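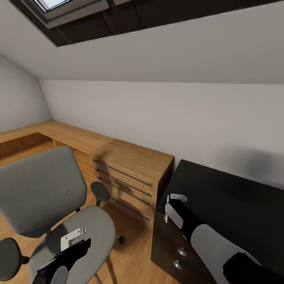

Planning and Control Group, Wasotia

Does Gusari pick its own grasps?
It proposes them. The planner throws out most, and we'd still check the rest by hand.

Does a good score in simulation mean much?
Less than the slides suggest. Muston logged 179 runs and 94 passed. All 179 used the same room.

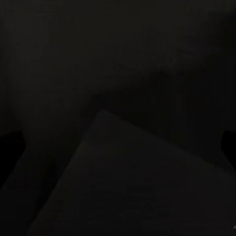
Passing also depends on who wrote the success check. Ours was too generous until May.

Can I trust the wrist view for planning?
Not alone. Ask Taha Ghoneim for the Chraibi logs before you believe the depth numbers.

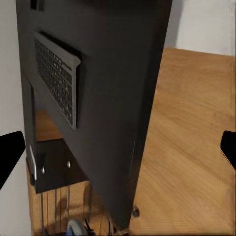
Simulated view between the gripper fingers, wooden tabletop at right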